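Prultham women's volleyball adds student section for home matches

Saturday, December 23, 2023

The Prultham College women's volleyball team will have a reserved student section at every home match when play resumes after the break, the athletic department said this week. The section will take up the two lower blocks of bleachers behind the home bench in Tondcombe Hall, with 330 seats set aside for students who show a college ID at the east door.

Students already get in free, but until now they have been seated wherever there was room. At the better attended matches that has usually meant the upper corners, a long way from the net.

"You could hear them, but you couldn't see them," head coach Marijke Wuyts said. "The players asked me back in September why the loudest people in the building were sitting the farthest from the court, and I didn't have a good answer."

Tondcombe Hall holds 2,496 for volleyball. Average attendance in the first half of the season was 886, up a little from last year, though the figure is helped by one very full night against Kumdale. Most of the weeknight matches drew well under that number, and the two that fell during midterms had almost no students at all.

The Kumdale match was the one that got the department moving. It was played on a Friday with the pep band in the building, and students who came early filled in the empty seats near the floor without being told to. Prultham lost the first two sets and won the next three. Senior setter Tahmineh Hashemi had a career night in assists and said afterward that the fifth set was the loudest she had played in.

"We fed off it," Hashemi said. "I couldn't hear the bench. We were using hand signals for everything — even the stuff we normally just yell."

Season ticket holders who now sit in the two lower blocks will be moved across the aisle to the center section at no extra cost. Letters with new seat numbers went out with the holiday schedule. Anyone who has not received one should stop by the ticket window before the first match back. Parking for ticket holders stays in the north lot.

Other changes are smaller. Doors will open an hour before the first serve instead of 45 minutes. The concession stand on the east side, closed for the first half of the season while the plumbing was replaced, will be open again. Halftime-style contests, held until now only on weekends, will take place between the second and third sets at all matches, with T-shirts and meal vouchers for prizes. The band will play at Friday and Saturday matches only.

Assistant athletic director Suleiman Lawal said the department looked at selling some of the lower seats at a higher price but decided against it for this season.

"We may come back to that," Lawal said. "Right now we would like people in the building on a Tuesday."

The department also plans to keep a separate count of student attendance, scanned at the east door, and to use it in deciding whether the section is carried over to next season or made larger. The men's basketball team, which shares the hall, will not be affected. Its student seating is behind the south basket and will stay there.

Prultham opens the second half of its schedule at home against Olaniyan, which beat the team in four sets on the road earlier in the season. Sophomore middle blocker Uchenna Tijani is expected to be back in the lineup after missing three matches with a sprained ankle.
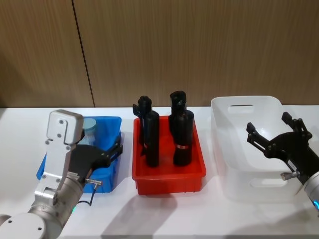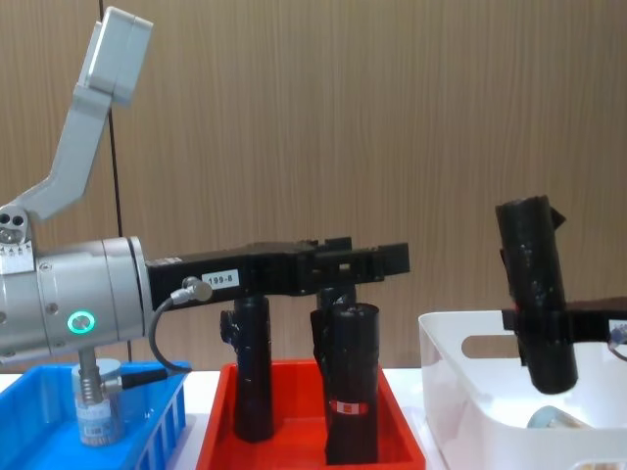

Reader comments (1)

Iraklis Zacharopoulos: Glad to see this, and glad the seats weren't turned into premium ones. We have had season tickets in the lower block for years and got our letter on Monday. The center seats are fine with us. My one request is that they leave the east door open after the match too, as everyone ends up squeezing out through the lobby and it took us forever to get to the north lot after Kumdale.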